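Search this book
Go
12 shares | 3 comments

Chapter 4
Planning and Paying for the Cell

By now you have a task worth automating and a fair idea of what the arm has to reach. Good! Now comes the part that many students expect to find dull and end up liking best, where the sketches turn into purchase orders and every line on the list has to earn its place.

The running case for this chapter is Platholm, a small repair shop that sorts returned kitchen hardware into bins. Its production lead, Dilwyn Beddoe, wanted two arms working over one shared bench. His first budget had a single entry reading "robots", and the rest of the page was blank. We will fill in that page together, and you'll see how much of the total sits outside the arms themselves – mounts, cabling, guarding, grippers, spare fingers, software licences, freight and the hours of the person who has to make it all behave.

4.1 Start with the bench

Begin with the work surface, before you open a single catalogue. Its size sets the reach, the reach sets the class of arm, and the class of arm sets most of what follows. Mark out where parts arrive, where they leave and which storage has to stay put. Platholm asked for quotes from two suppliers, Catis and Gough, and the quotes could not be compared at first because each supplier had assumed a different bench. Josefien Smits, who was handling the purchase, sent both of them the same one-page layout and had matching quotes within a fortnight.

Simulation is a wonderfully cheap tool at this stage. A simple model of the bench lets you shift a bin or swap an arm at no cost beyond your time, and it shows up crowding that a floor plan hides. Keep early models plain: flat colours and boxy furniture are fine for checking reach and clearance. 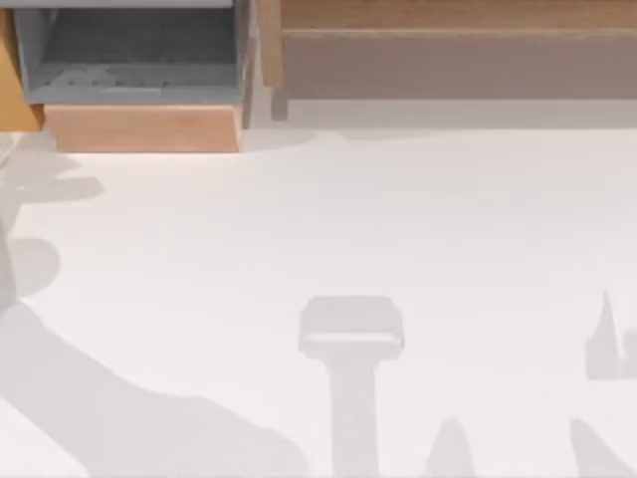

How much of the budget should be held back for changes after installation?
Set aside enough to replace the grippers once and to pay for a second round of programming, and keep that money on its own line so it isn't swallowed by freight or cabling.

4.2 Sorting the costs

Split your list into three groups: what you buy once, what you buy again and what you pay for in hours. Platholm's spare gripper fingers came to $1,676 and had been left out of both quotes. They belong in the second group, along with filters, suction cups and licence renewals. Exercise 8 asks you to do the same sorting for the Clamitz packing line, so keep your worksheet handy.

Back to top | Contact the publisher | Copyright, all rights reserved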